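Asunto: Re: [muebles-taller] Cajón ancho bajo encimera: ¿guía lateral o de fondo?

El mensaje original decía:
> Yo no le daría más vueltas. Las guías Gotley de extracción total
> aguantan lo que les eches, y un cajón de 1000 mm con un solo pomo
> en el centro va perfecto. Llevo dos montados y ni un ruido.
> Para el acabado, el gris mate de Girska: no se marca nada.

Buenas a todos:

Lo de "aguantan lo que les eches" me gustaría verlo con el cajón lleno de sartenes y un año de uso encima. Dos cajones montados me parecen poca muestra para recomendar nada a la lista.

Lo que más me chirría es el pomo único. En un cajón ancho, en cuanto tiras un poco de lado, el cuerpo se cruza y la guía sufre – da igual la marca. Monté uno de 1181 mm con guías Sepp de 255 y a los 9 meses ya rozaba por la izquierda. Con dos tiradores se habría repartido mejor el esfuerzo, creo yo, aunque tampoco lo he probado en ese mismo mueble.

Tampoco me trago lo del gris mate que no se marca. En la tapa quedan unas manchas claras, leves pero ahí están, y hacia el fondo coge algo de brillo. Para un mueble auxiliar me vale; para encimera de diario, lo dudo.
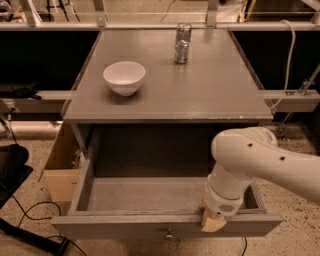

Mueble gris con el cajón abierto; encima, un bol blanco y dos latas.

El pomo es metálico y pequeño, con una pieza tipo bocallave. Si alguien ha puesto dos tiradores en un frente parecido, que diga medidas y peso de carga, por favor. Y si alguien tiene el catálogo de Rorkix a mano, me interesa saber si la carga que anuncian es con el cajón abierto del todo o a medias – en la hoja que tengo no lo pone.

Saludos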